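Doorstep textile collections to cover whole town from February

Households across Marchetti Vale will be able to leave old clothes, curtains and bed linen out for collection from February, after the district council agreed to extend a trial that has been running in the north of the town.

The service will be run by Skurex, the contractor that already empties the area's glass and paper boxes. Residents will be given a purple bag for textiles, to be put out beside the paper box once a month. A fresh bag will be left each time a full one is taken away.

The trial covered 33 streets between the railway line and Drello Road. Crews picked up 686 bags in the first round, and the council said the number had stayed close to that level ever since. Before the trial began, people in those streets had to take unwanted fabric to the banks at the leisure centre car park or put it in the general bin.

Council papers put the amount of fabric thrown away with general rubbish across the district at 196 tonnes a year. Most of it is sent to be burned. Officers said that clothes made up the larger share, but that towels, sheets and curtains were being thrown out in greater amounts than they had expected.

Tharindu Patwary, the council's waste and recycling manager, said the town had fallen behind its neighbours.

“People have been asking us for this for years,” he said. “If you haven't got a car, the banks at the leisure centre are a long walk with a heavy bag. We wanted to see whether people would use a doorstep service, and they did.”

He said items did not need to be in good condition. Worn sheets, odd socks and stained tablecloths will all be accepted, provided they are clean and dry. Duvets, pillows and carpet will not be taken and should still go to the household waste site.
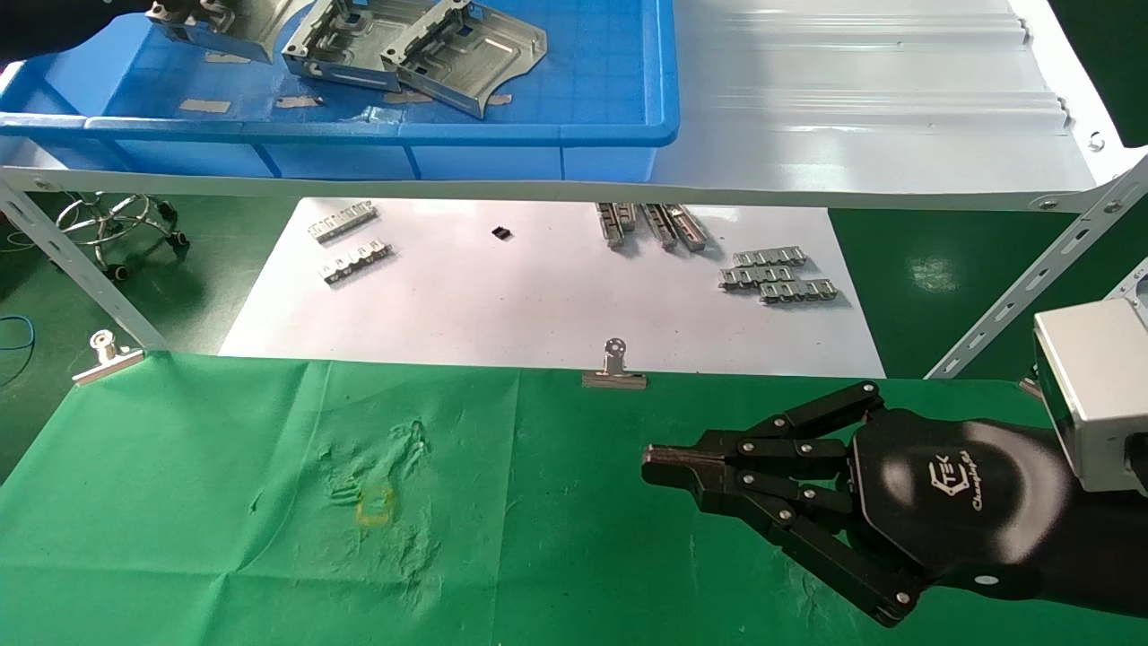
A green cloth on a work surface, with a black robotic hand above it.

Bags will be taken to a sorting hall on the Modari industrial estate, where wearable clothing is separated from the rest. Clothing fit for resale will go to charity shops in the district and to a wholesaler. Plain cotton will be cut up for wiping cloths, and the remainder will be shredded for use as padding in mattresses and car seats.

Skurex said wet fabric had been the main problem during the trial. One damp towel can spoil everything else in a bag once it has sat in the lorry for a few hours, and several loads in the autumn had to be thrown away. The new bags have a drawstring and a folded top to keep the rain out, and residents are being asked to put them out on the morning of collection – by 7am – and not the night before.

Parveen Selvanayagam, who runs a clothing alterations shop on Drello Road, welcomed the change but said she hoped people would look at their clothes before giving them up.

“I see coats where the only thing wrong is the lining,” she said. “A zip costs a few pounds. I'd like the leaflet to say that as well, and I've told the council so.”

Mr Patwary said a short section on repairs would be added to the leaflet, which is being printed now. It will also list the places in town that take school uniform, including the exchange rail at the library.

Some councillors asked whether charity shops would lose out if donations went into the purple bags instead of over the counter. The report to councillors said two shops near the trial streets had noticed no fall in donations. The council has agreed to look at the question again after six months and to speak to shops in the town centre before then.

The first 2000 bags will be delivered to homes south of the river, with the rest following over the next few weeks. People living in flats with shared bin stores will not receive individual bags – a large lidded container will be placed in each store instead. Building managers will be contacted by letter about where it should stand.

Collection dates will be printed on a tag attached to each bag and will also be listed on the council's website. The textile banks at the leisure centre will stay in place until the summer.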